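Subject: Re: [linens] Towels going stiff after a few washes

Celeste Lucero wrote:
> I bought 11 bath towels from Savura in February and they already
> feel like cardboard. Same detergent as always. Do I need a
> softener, or did I get a bad batch?

Celeste,

I would skip the softener. It coats the loops and the towel stops taking up water. Most of the time stiffness is leftover detergent plus hard water. Ours here in Mahawong tested at 179 ppm, and I had the same trouble until I cut the detergent in half.
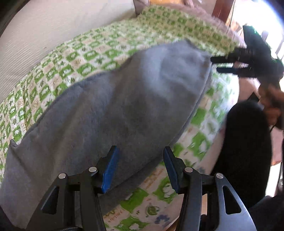
What I do now is one hot wash with 200 ml of white vinegar and no soap, then a second rinse. Don't mix the vinegar with bleach. Shake each towel hard before it goes in the dryer, 30 minutes on medium, and take them out while the hems are still a little damp -- they finish fine on a rack.

If they are still stiff after two rounds of that, write to Savura and ask about an exchange. They took back a bath mat of mine without the receipt.

Does anyone on the list line dry only? I'd like to know how you keep them soft in winter.

Charoen Phuthong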